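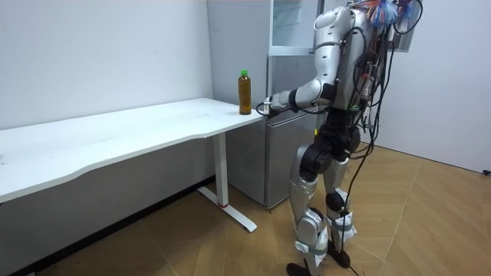

Ollari, 22 de junio. ¡Gracias, gracias y otra vez gracias! Os escribo todavía con arena en los zapatos y la voz medio rota, porque la Semana de la Costa de Ollari se ha terminado y no quería dejar pasar ni un día sin contaros cómo ha ido. Soy la coordinadora de divulgación de la Asociación Badau, y llevo desde primera hora delante de un escritorio blanco y largo, de esos en los que cabe todo (mapas de mareas, fichas de especies, el bocadillo), intentando poner en orden lo que hemos vivido. Este año la semana ha estado dedicada a las praderas marinas, que son mi debilidad, y ha sido con diferencia la edición más bonita de las que me ha tocado organizar.

Para quien no nos conozca: Badau trabaja en la conservación del litoral entre la ría de Ultard y la punta de Brophy, un tramo de costa con calas pequeñas, fondos de arena y unas praderas que en verano se ven verdes desde el camino de ronda. Hacemos seguimiento de fauna, limpiezas y muchísima educación ambiental. La Semana de la Costa es el momento del año en que abrimos las puertas y nos llevamos a todo el mundo al agua, o por lo menos a la orilla.

Y vaya si vino gente. Por las actividades han pasado 2.000 personas, entre familias, grupos escolares y vecinos que bajaban a la playa con la toalla y acabaron con una lupa en la mano. A mí me encantan esos, los que no venían a nada. Una señora estuvo toda la mañana con nosotros en la mesa de las algas y se marchó sabiendo distinguir una planta marina de un alga mejor que yo cuando empecé.

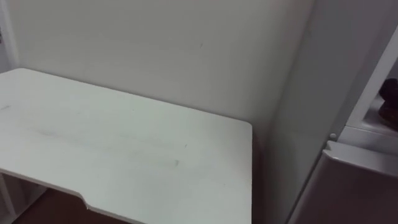 Una mesa blanca despejada, junto a la pared.

Las salidas con tubo y gafas a la pradera de Brophy fueron lo más pedido. Se llenaron el mismo día en que abrimos la inscripción y tuvimos que añadir 2 turnos más, uno a primera hora de la mañana (agua clarísima, frío que pelaba) y otro por la tarde. Vimos sepias, salpas en grupo, una nacra que no teníamos registrada y un caballito de mar que provocó tal revuelo que todavía nos llegan mensajes preguntando por él. Está bien, lo dejamos tranquilo en su sitio y hemos anotado el punto para volver con el equipo de seguimiento.

También hubo quien prefirió no mojarse, y para eso estaban los paseos por la ría de Ultard con marea baja. Allí la estrella fue el barro. Sí, el barro: lo que hay debajo de un palmo de fango da para una tarde entera, y los niños lo entendieron antes que los mayores. Encontramos berberechos, gusanos tubícolas, cangrejos con muy malas pulgas y las huellas de las garzas que habían pasado por allí antes que nosotros. Volvimos todos perdidos y contentísimos.
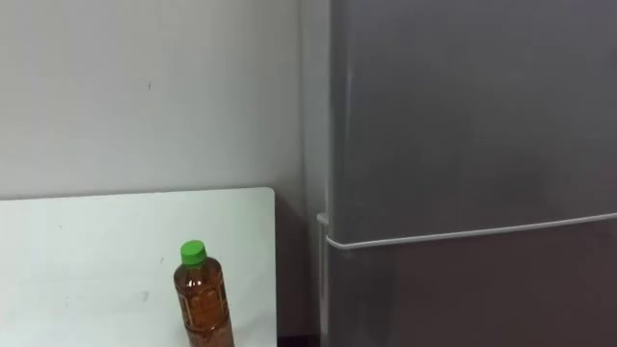 La parte que más ganas tengo de contaros es la de los colegios. Durante el curso, los grupos escolares de la comarca han ido preparando sus propios carteles sobre la pradera, con dibujos, datos de sus salidas y preguntas para los visitantes, y en la semana los expusieron ellos mismos. Habían practicado un montón, y se notaba. Cuando pienso en cómo empieza uno de esos trabajos me acuerdo siempre de un tablero blanco con la pared lisa y blanca detrás y ni una sola idea encima, y luego ves lo que sale de ahí y te quedas con la boca abierta. Hubo un mural sobre lo que pasa cuando un ancla arrastra por el fondo que ya querría yo para nuestras charlas. De hecho lo he pedido prestado, y nos lo dejan hasta final de verano.

En las limpiezas de playa participaron 260 personas repartidas en 4 calas. Salió lo de siempre, por desgracia: bastoncillos, cabos de pesca, tapones y muchísimo plástico pequeño, del que cuesta recoger y se queda entre las hojas secas. Esas hojas, por cierto, las dejamos donde estaban. Sé que a más de uno le molestan para extender la toalla, pero sujetan la arena cuando llegan los temporales y dan cobijo a un montón de bichos. Lo repetimos tanto estos días que al final eran los propios niños los que paraban a la gente para explicárselo.

Los datos de lo recogido se están clasificando ahora mismo por tipo de residuo y por cala, y los compartiremos con el ayuntamiento de Ollari en cuanto estén revisados. Queremos comparar lo que apareció en las calas con acceso en coche

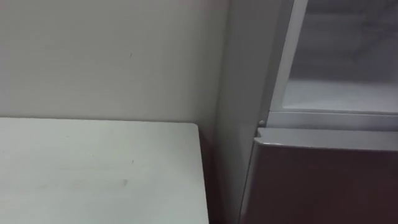
y en las que solo se alcanzan a pie, que tengo mis sospechas pero me las guardo hasta ver los números.

¿Y ahora qué? Pues seguimos. Durante el verano habrá salidas a la pradera para quien se quedara sin plaza, y en septiembre arrancamos con un proyecto nuevo de boyas de fondeo ecológico frente a Brophy, para que las embarcaciones puedan parar sin echar el ancla sobre las plantas. Llevamos mucho tiempo detrás de él y me hace una ilusión tremenda poder anunciarlo por fin. Buscamos patrones y clubes náuticos que quieran probarlas, así que si tenéis barco, por pequeño que sea, escribidnos.

Las inscripciones para las salidas de verano se hacen en la oficina de Badau en Ollari, por las mañanas. Los medios que quieran material de la semana, entrevistas o acompañarnos un día al agua (¡traed neopreno!) pueden dirigirse también allí, al área de divulgación de la Asociación Badau.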